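I caught the organizer of the Mandport forest economics workshop on a Friday, late in the afternoon, after two missed calls and one very apologetic text. She had been on the phone with a bus company. That turned out to be a theme of our conversation, because if you want to get 122 people who study timber markets to a town with one train a day, you end up knowing a lot about buses.

She asked me to leave her name out ("put the workshop in, leave me out of it"), so I have. The workshop runs in October, over 4 days, and this is its fifth year. I went to the second one as a grad student and slept on a friend's floor, so I should say up front that I'm fond of it.

I started with the obvious question, which was why Mandport. It has a closed pulp mill, a very good bakery, and a community college with a lecture hall that seats more people than the college usually needs. "The lecture hall was the whole reason, the first time," she told me. "We'd been priced out of the city. I drove up to look at it, and there was a stand of second-growth fir right behind the parking lot, and I thought, well, we can just walk out the door and argue about rotation ages in front of the trees."

They still do that, by the way. The walk is on the second afternoon and it's my favorite part. The year I went, two economists disagreed about discount rates for so long that the rest of us went back for coffee without them.

The program this year leans heavily on small private woodlots, and I wanted to know how that came about. She laughed. "People complained! We had three years of carbon papers. Good papers, some of them. But the folks who own forty acres and come to the public session want to know whether to sell this winter or hang on, and we weren't giving them much."

So there's now a full day on it. The centerpiece is a survey of landowners in the region that got 1,363 usable responses, and she's clearly excited about it, though she wouldn't give me any results before the authors present them. I tried twice. All I got was that the answers on inheritance were longer than the box on the form allowed, and that quite a few people had written down the margins.

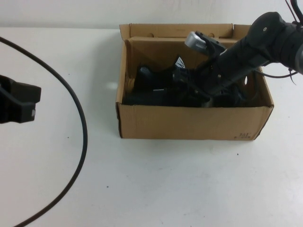
Jotero, who has been to all of the earlier workshops, joined the call about here and said that the landowner day should have happened years ago, and that the public session had always been the liveliest room in the building anyway. He thought the academics got more out of it than the landowners did. "You give a talk on optimal harvest timing," he said, "and then a woman in the third row tells you she cut in the year she cut because the roof went."

The organizer agreed with him, mostly. Her worry is the other direction - that a day built around survey data turns into a day of researchers talking about landowners while the landowners sit there. Her fix is to have no paper run longer than fifteen minutes and to hand the second half of each session to the floor. I asked whether the presenters had been okay with fifteen minutes. "They signed up for fifteen minutes," she said. "We'll see what they do with it."

We got onto money next, which I always find more interesting than people expect me to. Registration has gone up, but less than I'd guessed. The college charges them for the hall and for cleaning, and nothing for the smaller classrooms. Lunch is the big one. They used to do a hot lunch, and now it's sandwiches from the bakery, and she says she has had exactly one complaint and a lot of compliments. (I've had those sandwiches. I believe her.)

Student rates have stayed put, and that's the thing she was firmest about. There are 5 travel grants this year, up from three. She'd like more. Applications came from much farther away than she was used to, and she told me she lay awake over the last grant, going back and forth between two students who both plainly needed it. In the end she talked a department into covering the other one's flight.

I asked what she'd change if she could start over. She thought about that for a good while. "Parallel sessions," she said. "I'd never have started them. We did it the third year to fit everyone in, and all I heard all week was people saying they'd missed the thing they came for." This year is back to a single track, which means fewer papers and a lot of rejection emails. She wrote those herself, and tried to say something useful in each one. A couple of people wrote back to thank her, and a couple of people wrote back, period.

There's a poster evening to make up for it, on the first night, in the long hallway outside the hall. I love a poster evening - you can walk away from a poster politely, and you can't do that with a talk. Posters go up at four and stay up through the last day, so you can come back and read the ones you skipped. 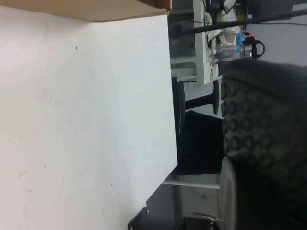 GETTING THERE AND WHAT'S NEXT

Back to the buses. The train gets in at 11:40 in the morning, and if your flight lands after breakfast you won't make it. For the first few workshops people just shared cars, and there was a long email chain every fall with everybody's arrival times in it, which I remember with real dread. Now there's a chartered bus from the airport, one in the early afternoon and one at seven, and you pick your slot when you register. If you don't pick one, they put you on the seven o'clock. She'd like everyone reading this to please pick one.

Lodging is the motel by the river, the bed and breakfast on the hill, and dorm rooms at the college for students. The motel was close to full when we spoke. Bring a rain jacket for the walk, and shoes you don't mind ruining.

As for next year, she wants to hand over part of the work. She's been doing the program, the budget, and the bus phone calls, and she'd like to keep only the program. There's been talk of moving the workshop to a different mill town every other year. She's of two minds about it. The people at the college have been good to them, and the fir stand is hard to replace, but she knows that the same region keeps getting the same attention. Jotero was against moving. He said so at some length, and she let him finish, and then said they'd bring it up at the closing session and see what the room thought.

I asked her, last thing, whether she ever gets to sit in on a whole session. "The landowner panel," she said. "I've told everyone that my phone is going in a drawer for that one." Then her phone rang, and it was the bus company again, so we left it there.

Registration for the public session is free, but they do want you to sign up so they can order enough sandwiches.

Last updated: October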